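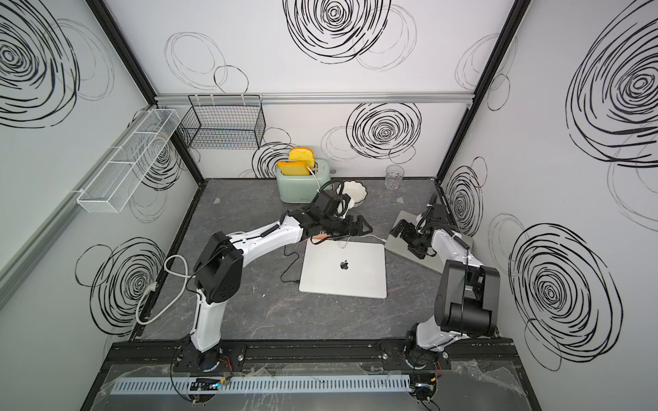

# Chapter 6: Household and Shop-Floor Chores as Manipulation Problems

## 6.1 Scope of the chapter

A chore is a manipulation task whose goal is stated in ordinary language and whose starting conditions are not controlled. "Clear the counter" is a chore. "Move part A from fixture 1 to fixture 2" is an operation. Industrial arms have performed operations reliably for decades. Their record on chores is much weaker, and the present chapter is concerned with the causes of that difference.

Three properties of chores are treated in turn. Section 6.2 deals with object variety: a slice of toast deforms and crumbles under a grip force that would be too low to shift a closed laptop. Section 6.3 covers cables, cloth and film, whose shape cannot be described by a single position and orientation. Section 6.4 considers coordination between two arms that share a work surface, including the allocation of reach and the avoidance of collision at the elbow.

## 6.2 Object variety

Eskildsen and Hauksdóttir, working at the Rirholm laboratory, divided 29 common kitchen and office tasks into three classes according to the tolerance of the final placement. Their classification is used throughout this book:

- **Class I:** placement anywhere on a surface (a bowl set on a bench)
- **Class II:** placement in an opening with clearance (bread in a toaster slot)
- **Class III:** mating of parts with little or no clearance (a plug in a socket)

A system that completes a Class I task in the laboratory should not be assumed to complete it in a home. Lighting, bench height and the colour of the surface all affect perception, and glassware remains difficult for most depth sensors.

**Definition 6.1.** The *intervention rate* of a system is the number of times a person must assist it, divided by the number of chores attempted. Partial completions are counted as attempts.

Readers unfamiliar with grasp stability should review Section 3 of the appendix before proceeding.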